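**Hutchins Robotics Program — Course Handout 3**
Learning Manipulation from Hand-Held Grippers

In this method, a person performs the task directly while holding a gripper in each hand. A camera on each gripper records the approach and the grasp, and a policy is later trained on those recordings. No robot arm is needed at this stage. The gripper view should keep both fingers and the work surface visible, as the policy will depend on them.

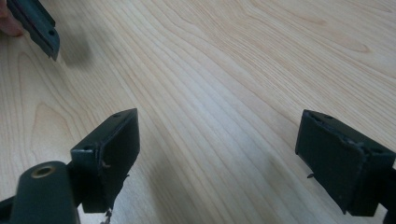 *Figure 1. Gripper-camera view of the open fingers over bare tabletop.*

The Pluvstead set, completed in May, contains 700 demonstrations by 13 operators. Students will use it for Assignment 2.
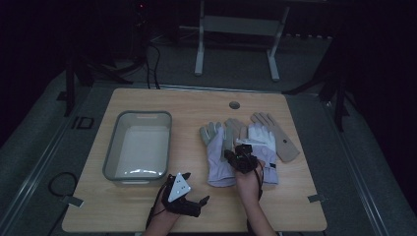 Bimanual demonstrations raise a question of timing. The two recordings must share one clock, or the policy will learn a false delay between the hands. Soft goods make the matter harder — gloves laid side by side, with one partly covering another, allow several valid first grasps. Operators may differ in their choice, and the policy must represent that variety without averaging it.
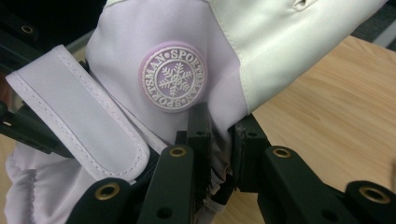
For this reason the Fleko baseline predicts short sequences of actions and samples among them. Its main weakness is occlusion near contact. Students should report results with and without the gripper views, and should read the Pivetti notes on calibration before training.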